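I read Clirska the way I eat chips, which is to say standing up in the kitchen at 2 in the morning with the light over the stove on. It's a plague novel, sort of. A salt merchant's widow gets stuck in a walled port called Clollow when the gates close, and she spends 242 pages trying to get a letter out to her son. That's the whole plot! I was hooked by the second chapter.

What got me was how much room the author gives to the boring parts of being trapped (the bread lines, the neighbor's endless flute, the price of candles). You really feel the weeks going by.

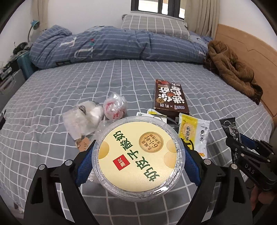 Selamawit Woldemariam thinks I'm being far too generous. She told me the first 50 pages could go straight in the harbor, and that Weldu, the gatekeeper, changes his mind about the widow only when the story needs him to. She has a point about Weldu. I still cried at his last scene, on a bus, next to a stranger.

The ending is going to start fights. I've read chapter 23 three times now and I can't decide whether the letter ever leaves the city. My book club meets in June and we've already picked sides, so bring snacks. Next up for me is Dimer, the author's earlier one, set on a whaling ship, and I hear the cook narrates it.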